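I'd driven past the Flanagan showroom in Clambridge for years before I went in, and I only went in this time because our bathroom floor had started to crunch. Senan Moriarty was on his knees cutting a sample board when I found him, and he talked to me from down there for most of the morning (I did offer to help him up!).

He's been laying tile for 20 years and still gets grumpy about colour. "People pick off their phone," he told me. "Then it goes up on the wall under their own light and they ring me, upset. Take the tile home. Stand it in the room for 2 days."

I asked what goes wrong most often and he didn't even look up. "Edges. Where the tile stops and something else starts, paint or timber or whatever you've got. Everybody plans the middle."
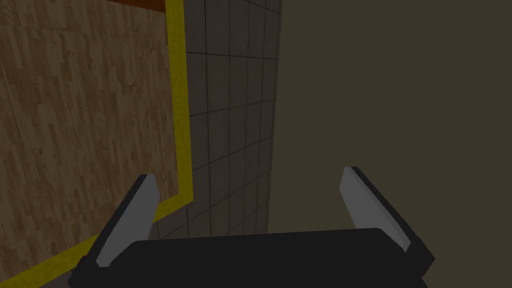

Minda reckoned he was being too hard on people, and called over from the counter that half her customers had never been shown where a tile run ought to finish, so how would they know to ask? Senan gave her that one. He said he'd done a laundry in Tadatville last winter where the owner changed the finishing line 6 times, and the last one was the best of the lot.

Then we got onto money. My quote for the floor had come in at 800 dollars without the labour, and I thought that was steep. "It's fair if it includes the waterproofing," he said. "Ring them and ask. If they go quiet, ring someone else."

So I rang them from the car park. It didn't include the waterproofing, and I'm getting a second quote on Tuesday.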